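求人:双腕マニピュレーション基盤のソフトウェアエンジニア(計画・制御・ツール)

Jedlowの操作計画チームで1名募集します。勤務地はOlerbridgeの開発室、週6時間までなら在宅に振り替えられます。応募締切は2021年6月16日です。

最初に断っておくと、私たちは「学習させれば何でもできる」という話をあまり信じていません。この4月に社内で評価をやり直したとき、デモでは滑らかに見えた配膳タスクの方策が、皿の位置を少しずらしただけで成績を大きく落としました。動画だけ見ていた人はかなり驚いていましたが、ログを読んでいた人は驚きませんでした。後者のような人に来てほしいと思っています。

## 扱っているもの

双腕の卓上作業です。朝食の片付けと配膳を題材に、遠隔操作で集めた軌道から方策を学習し、古典的な軌道計画と組み合わせて動かしています。手元にある軌道は833本。多いと言う人もいますが、失敗例のラベルが信用できるのはそのうち200本ほどで、残りは付け直しが必要です。この作業を「前処理」と呼んで軽く見る方には向きません。

社内のソフトウェアは大きく二つに分かれます。Vuvthorpeは両腕の動作計画と衝突判定を受け持つC++のライブラリ、Antoniukは記録・再生・評価のためのPython製ツール群です。どちらも増築を重ねたコードで、設計書は半分くらい嘘だと思って読んでください。
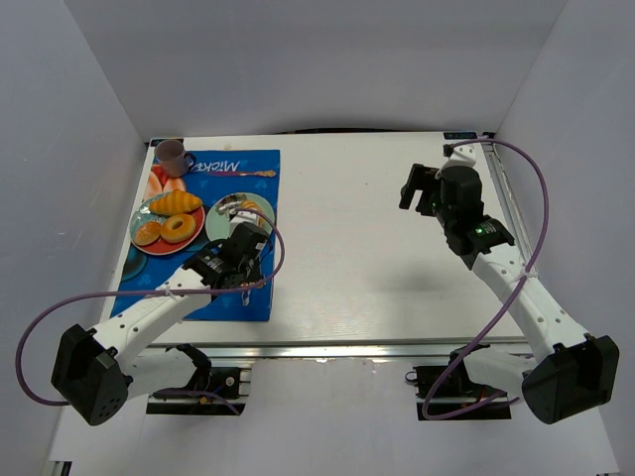
衝突判定では、腕のリンクは単純なカプセル形状で近似しています。ケーブルのたわみはモデルに入っていません。入れるべきだという意見と、入れても計算が重くなるだけだという意見があり、決着はついていません。どちらの立場でも構いませんが、計測してから主張してください。

認識側も似たような状況です。柄のあるランチョンマットの上では食器の輪郭抽出が不安定になり、食器どうしが近いと一つの物体として返ってくることがあります。市販の事前学習モデルに差し替えれば済むという提案は毎月のように出ますが、今のところ、差し替えて済んだことはありません。

## お願いしたい仕事

- Vuvthorpeの双腕プランナの保守。片腕が待機しているときの再計画が遅く、原因の切り分けから始めてもらいます
- Antoniukの評価スクリプトの書き直し。成功判定が人の目視に寄りすぎています
- 認識結果の不確かさを計画側に渡すインターフェースの設計。現状は閾値ひとつで切っています
- 時刻同期のずれの調査。関節角と画像のタイムスタンプが合わない記録が混じっています
- 他人の実験結果に「再現しません」と書くこと

## 必須

- C++とPythonの実務経験(合わせて3年程度)
- 逆運動学、軌道最適化、サンプリングベースの計画のうち、どれか一つを自分で実装したことがある
- Linux上でのデバッグ。リアルタイム制御の周期落ちを追った経験があればなお良い
- 日本語で技術文書が書けること

模倣学習や強化学習の論文実績は必須ではありません。お持ちの場合は、ベースラインをどう選んだかを面接で詳しく伺います。

## 待遇など

年俸制で、提示額は経験により決めます。試用期間は6か月、条件は本採用と同じです。開発室の始業は11時で、実機の利用枠は予約制です。午後の枠はよく埋まるので、シミュレーションだけで進める日もあります。ただしシミュレータの成功率を進捗報告の見出しに使うのは禁止です。

## 応募方法

職務経歴書と、ご自身が書いたコードを一つ送ってください。公開リポジトリでも抜粋でも構いません。あわせて、うまくいかなかった実験を一つ選び、A4で1枚以内にまとめてください。志望動機は不要です。

書類選考のあと、技術面接が二回あります。二回目はAntoniukの実際のログを渡し、どこがおかしいと思うかを一緒に見ていく形です。正解をこちらが持っているとは限りません。

選考結果は通過・不通過にかかわらずメールでお知らせします。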